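Trade Show Travel Money: Your Questions, My Answers

I get the same handful of emails every time the travel fund opens, so I've put my answers in one place. If yours isn't covered, write to me and I'll add it (I really do add them, this page started out with three).

What is the travel fund, anyway?

It's a pot of money that helps small companies in Estbridge get to trade shows outside the country. You pay for the trip, you send me the receipts, and we pay back part of it. The most you can get for one show is $2,503. Yes, it's an odd number, and yes, I've been asked to round it up!

Who can apply?

Any company with a working address in Estbridge and no more than 100 people on the payroll. Part-timers count as people, sorry. You also need to have been selling something for a full year. A great idea and a nice logo won't get you in, but do call me anyway, I can point you to the startup desk.

What will you pay for?

Booth rental, one economy ticket, hotel nights while the show is on, and shipping your samples there and back. Translation of brochures is fine too. I can't cover meals, taxis, or the extra weekend you tacked on in Zatov (lovely town, I'd stay too).

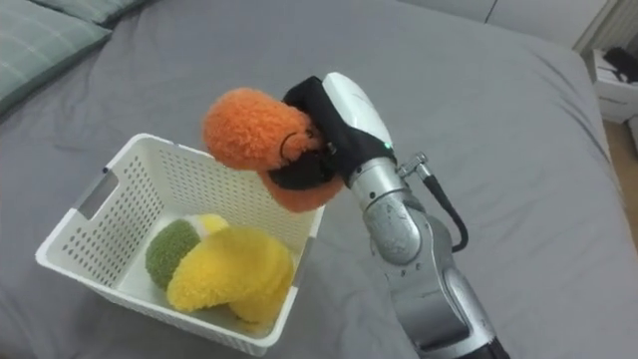

Robot arm holding an orange plush toy above a basket on a bed

Do I have to be in manufacturing?

Not at all. We've sent software people, a jam maker, and a firm that tunes church organs. If you can sell it to a buyer in another country, I want to hear about it.

Which shows count?

Skostex is the one most people ask for, and it's already on the approved list, so you can skip the show description on page two of the form. For anything else, send me a link and I'll check it, usually within five working days. Online-only shows don't count this round.

How do I apply?

Fill in Form 448 and email it with a quote for your booth. Please, please don't book the booth first! Anything you paid for before your approval letter comes out of your own pocket, and I hate writing those emails.

Can two companies share a booth?

Yes, and I love it when they do. Each of you sends in a form, and you split the booth cost however you like as long as both forms show the same split.

When do I get my money?

After you're home. Send receipts and a one-page report on who you met, and the check normally goes out the month after. If the report is missing, everything sits in my tray until it turns up.

Where do I find you?

Second floor of the Farquharson Building, the door past the copier. Mornings are best. The next round opens in July, and the form goes up on this site the same day.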